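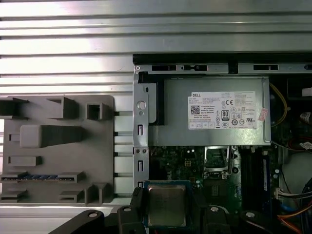 Tolerance stack-up for people who buy parts
Speaker notes, afternoon session, Nirkberg

Slide 1. Title

Leave the title up until the doors close. Start with the scope: linear dimensions, one direction, rigid parts. Angles and form errors are in the appendix of the handout and will not be covered. Questions at the end except for units, which can be asked at any time. All figures in the talk are in millimeters.

Slide 2. The problem

A part drawing gives a nominal size and a permitted deviation. The supplier is responsible for each part. The assembly has no supplier. When four parts are placed in a row and the row has to fit in a housing, the gap that remains is a dimension too, but it appears on no drawing and is inspected by no one until the lid fails to close.

The gap has a nominal value and a tolerance like any other dimension. Both have to be worked out. Most purchasing disputes at Wragg over the past two product cycles came down to a gap that had never been calculated.

Slide 3. The loop

Draw the loop on the board. Start at one side of the gap, go through each part in order, and come back to the other side of the gap. Moves to the right are positive, moves to the left are negative. Every dimension crossed appears once. If a dimension appears twice, the path is wrong.

Common mistake: using an overall length when the part is located by a shoulder. The path has to go through the faces that touch. The overall length is often the easiest number to find on the drawing, and it often plays no part in the fit.

Second common mistake: leaving out purchased items. A gasket or a retaining ring has a tolerance. If the catalog gives none, ask for it in writing.

Slide 4. Worst case

Add the tolerances as absolute values. The sum is the largest deviation the gap can show if every part is in specification.

Worked case: the Wevo pump housing. One bore depth, three spacers. Bore depth 100, plus or minus 0.2. Each spacer 33, plus or minus 0.1. Nominal gap is 100 minus 99, so 1. Tolerance on the gap is 0.2 plus 3 times 0.1, so 0.5. The gap runs from 0.5 to 1.5.

Pause here. Ask whether 0.5 is acceptable as a minimum. The answer depends on what the gap is for, and the drawing does not say. In the Wevo case it was for thermal growth and 0.5 was enough.

Slide 5. Root sum square

Square each tolerance, add the squares, take the square root. For the same housing: 0.04 plus 3 times 0.01 is 0.07, and the root is 0.26. The gap now runs from 0.74 to 1.26.

The narrower range is not free. The method assumes that the parts vary independently, that each process is centered on its nominal, and that the stated tolerance covers the same share of the spread for every part. A shop that runs its spacers toward the thick end to leave material for rework breaks the second assumption. Three spacers cut from the same bar on the same setup break the first.

If asked: with few contributors, the method gains little and the assumptions are harder to defend. Use worst case for loops of 2 or 3 parts.

Slide 6. Comparison table

Read the table by column. Left column, number of contributors, all with the same tolerance of 0.1. Middle column, worst case. Right column, root sum square. At 4 contributors the values are 0.4 and 0.2. At 16 they are 1.6 and 0.4. The ratio between them is the square root of the number of contributors.

Do not read out the remaining rows. They are in the handout.

Slide 7. Datums

Two parts can meet every dimension and still not mate if they were measured from different faces. The supplier measures from the face that is convenient to clamp. The assembly locates from the face that touches its neighbor. When the two differ, the distance between them enters the loop as an extra contributor.

The Dramarora bracket is the example here. The holes were dimensioned from the left edge and the bracket was located by its slot. The slot position had its own tolerance, also from the left edge. Hole to slot was therefore the sum of the two - almost double what the designer had in mind. Redimensioning the holes from the slot removed one contributor and cost nothing at the supplier.

Slide 8. What to put in the purchase order

The drawing number with its revision letter. The inspection datum, named. The critical dimensions, marked, with the required record for each. A statement of whether the supplier may shift the process mean inside the tolerance band. This last line is missing from nearly every order form and decides whether slide 5 can be used.

Ask for measured values. A certificate that says "conforms" does not help when the gap has to be checked later.

Slide 9. When the stack does not close

Options, in the order they should be tried. Remove a contributor by changing the datum. Combine two parts into one. Add a shim or an adjusting screw. Tighten the largest tolerance. Tighten all of them.

The last is usually proposed first. In the root sum square the largest contributor dominates, so tightening a small one has hardly any effect on the result. Return to the Wevo housing: if the bore goes from 0.2 to 0.1, the total drops from 0.26 to 0.2. If one spacer goes from 0.1 to 0.05 instead, it only drops to 0.25.

Slide 10. Exercise

Hand out the sheet. Allow 16 minutes. The loop has a gasket in it - do not mention this. Collect the sheets before showing the solution on slide 11.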